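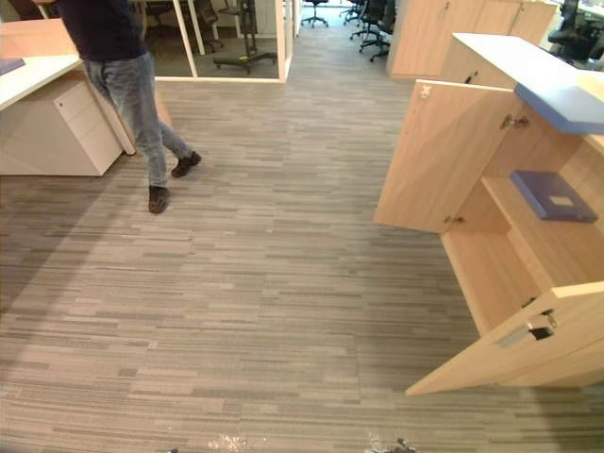
1 min read · 189 words

21/04/2025

Open day at Plurkard, office floor, Torham site. The task on the sheet was cabinet work: doors, latches and putting things on a shelf. The stretch I watched was at the cabinet with the blue top. Both doors stood wide open and there was a blue item with a pale label lying on the shelf. Staff kept walking through between the desk and the glass room, which I'd call a fair test for anything meant to work among people.

Brendon is their name for the control software. Version 145, according to the handout. The handout also gives a door clearance of 600 mm and 638 logged runs, with no word on how many were good. I asked. The answer was 89 per cent, measured on a different cabinet.

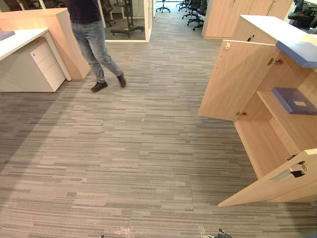 The walkway, lower door open, key in the lock.

I wanted to know about the hinge side — most arms I've worked with pull doors badly there — and was told the door model comes from Chowdary and is loaded beforehand. So a new cabinet means a new model. Wrote that down twice.

Striped carpet tiles throughout. Poor for wheel odometry, I should think. Must ask for their drift figures in November.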